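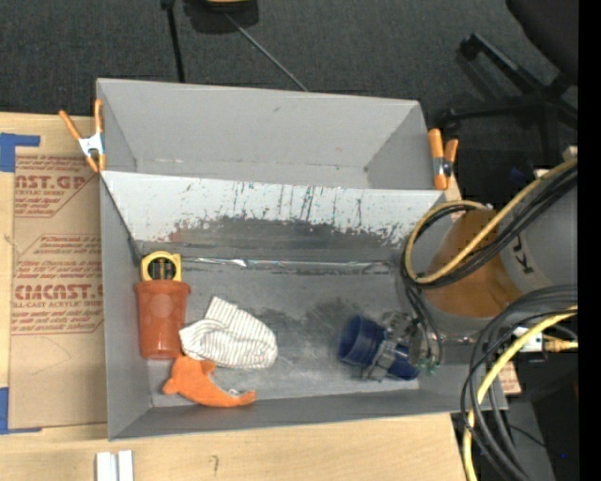
Gray divided bin on a wood tabletop

How to get a copy of a police report (and what to do when they say no)

By Kiran Nautiyal, posted 4/15/20

Quick version for people in a rush. I cover crime and courts for a small paper, I ask for these all the time. Rules differ by state so check yours.

Before you start

Get the case number. Everything is faster with it. If an officer came out they probably handed you a card with the number written on the back. No card? Call the non-emergency line, give the date, the street and a name. Not 911. Please.

Also have ready: photo ID, date and time of the incident, names of anyone involved, and how you're connected (victim, driver, witness, press, just curious).

Step 1. Find out who has it

City police, county sheriff, state troopers, campus police. All separate, and they don't always share. A crash on the highway inside city limits may be a trooper report. Ask before you drive anywhere.

Step 2. Figure out which report you want

Incident report: the short one. What was reported, when, where.
Crash report: vehicles, drivers, insurance, usually a sketch.
Supplements: follow-up notes by detectives, lab stuff, vehicle searches. Hardest to get while a case is open.
Arrest log or blotter: often public right at the counter.

Step 3. Ask for it

Online form if they have one. Otherwise the records window or a letter. Keep it short. Something like:

"I am requesting a copy of incident report no. 1476, including all supplements. If any part is withheld please release the rest and cite the law you are relying on. Please tell me the cost before filling this request if it will be over $23."

Put your phone AND email. Keep a copy with the date you sent it.

Step 4. Wait, then bug them

Some states set a deadline, some just say "reasonable time." Call once the deadline passes. Be nice to the clerk. Get the clerks name. Write it down, you'll forget.

If they say no

Ask for the denial in writing. Usual reason is "ongoing investigation." That may cover witness statements and still leave the basic facts open (time, place, type of crime). Narrow the request and send it again. Forough Parsa on our courts desk got turned down on a full burglary file, asked for the first 2 pages only, and had them the next morning.

Still no? Appeal. Look for the agency's appeal adress in the denial letter and watch the time limit, some are short. After that it's the state's open records office if there is one, or a lawyer.

Things that trip people up

Asking "why did you" or "who decided." A records request gets you records. Questions go to the press office or the detective.

Asking for "everything." I did this once and got quoted $500 in copying. Dropped it.

Black bars. Names of minors and victims of certain crimes get taken out. Normal.

Errors in the report. You can ask for a correction or add a statement, but the orginal usually stays in the file.

Body cam video is a seperate request most places. Do that one early, footage can get erased on a schedule.

Questions, leave them in the comments. Will add a part on 911 audio when I get a minute.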